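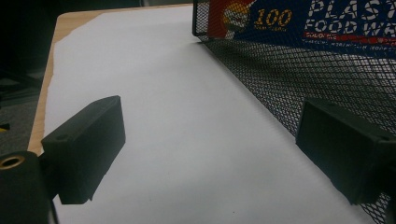
Setting up the Vimov hand-held gripper for a first recording takes less than an hour if the battery is already charged. These steps cover the standard kit with the flat finger pads, the one Nallembridge sells and also rents by the month. Work at a table with some room on it and lay down a sheet of plain paper under the fingers. Against white paper the two black pads stand out clearly, and you can tell at a glance whether they lean in at the same angle. Leave a few ordinary items at the back of the table too. A wire-mesh basket with a box of food wrap in it works well, as fine mesh and large printed lettering both make it easy to judge focus.

Search this site Enter keyword Go

What you need

The gripper, both finger pads, the small driver from the lid of the case, the charging cable, and a memory card. The kit price is $600 without the card. If you have the older Engelhardt pads, they fit the same fingers but need the longer screws, sold separately as part 2834.

Step 1. Fit the pads

Hold a pad against the finger with the broad flat face turned inward. Start the screw by hand, then tighten it with the driver until it stops. Do the same on the other side. Don't use thread glue. You will want to take the pads off again for cleaning.

Step 2. Check the closing

Squeeze the trigger slowly over the paper. The pads should meet along their full height. If they touch at the bottom first, loosen both screws half a turn, close the gripper, and tighten again while it is shut. Let go and make sure the fingers open all the way without sticking.

Step 3. Set the opening width

Turn the gripper on and hold the side button until the light blinks. Open the fingers fully and press once. Close them fully and press again. The software stores these as 100 and 0. A reading of 70 or so at full open means the second press came too early, so repeat the step.

Step 4. Focus and light

Plug the gripper into the computer and open the preview. Both pads should be in view, with open space between them. Look at the printing on whatever you left at the back of the table. Large letters should be sharp. Very small print may not be readable in dim light, and that is fine for most jobs. If the pads look like solid black shapes with no edges, raise the exposure one notch.

Step 5. Record a short test

Pick up something light, move it a hand's width, put it down, and stop. Play the file back and check that the width reading follows the fingers. If it lags, update the firmware. The June release from Jumton fixed this on our unit.

Wipe the pads with a damp cloth before putting the kit back in its case.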